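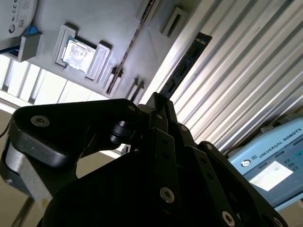
Minutes, assembly cell meeting, February 1, 2019

Present: the cell group, plus one person from Farkero who had come about the invoice and stayed for the argument.

1. Minutes of the last meeting. Accepted, with the word "fixed" changed to "quiet" under item 3.

2. The memory module incident. Cycle 536 of the long run stopped with a force fault during insertion. The arm had pressed a module down on the small holder next to the slot, kept pressing, and then reported the part as seated. The protective stop came in after that. One module is cracked and one holder is gone from the plate. It was found under the bench, in two pieces.

The log shows nine earlier force warnings in the same run. All nine were acknowledged from the pendant. There was a discussion of who had acknowledged them, during which several people studied their coffee.

3. Cause. Two views. The Fusby side of the table holds that the plate had crept on its mount and the taught position was off by 5 mm. The Lamura side holds that the force limit had been raised in November to get through a demo and never put back. Both were checked during the break. Both are true.
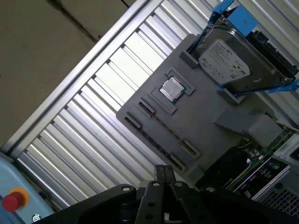 4. Agreed. The force limit goes back to the old value today and gets a password, which will not be written on the control box. The plate gets two dowel pins. A slot check is added before every insertion, at a cost of five seconds per cycle. Objections to the five seconds were heard and minuted as "heard."

5. Emergency stop. Reaching it from the pendant side means leaning past the arm. Rweyemamu has quoted for a second button on the other side. Approved without debate, a first for this group.

6. Any other business. Farkero asked again about the invoice. Carried over.

Next meeting when the dowel pins arrive.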